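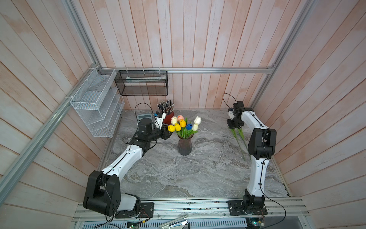

Figure 5. Desk arrangement with the vase partly filled. Nine artificial tulips are in the vase; two stems remain on the tabletop at right.

3.2 Flower arrangement on a shared desk

The second activity takes place on a desk surface that also carries ordinary office items. We chose artificial tulips over cut flowers so that stem stiffness and bloom size would stay constant across sessions. The vase is ribbed and narrows toward its base, which limits how far the stems can spread at the bottom and pushes the blooms outward at the rim. In Figure 5 the yellow blooms are grouped at the front left and a single blue one is at the front right, with cream-white and peach-pink blooms making up the rest.

The pen holder stands directly behind the vase and the calculator to its left. Both were kept in place in the Gravine layout – the denser of our two layouts – and removed in the Annan layout. Wall storage was the same in both: a white wire organizer on the left wall and a black mesh basket at the back.

We recorded 184 arrangements, of which 145 were completed with every stem upright and no leaf folded under the rim. Most of the remainder failed on the last two stems. By that point the leaves of the earlier tulips fill much of the opening, and a new stem tends to catch on them and lift a neighbor. Turning the stem slightly during insertion reduced this effect, but it also rotated the bloom away from the front of the desk.

Bloom color was scored separately from placement, following the Brevley scheme. Adjacent blooms of one color count as a single group, and loose stems are left out of the score until they enter the vase.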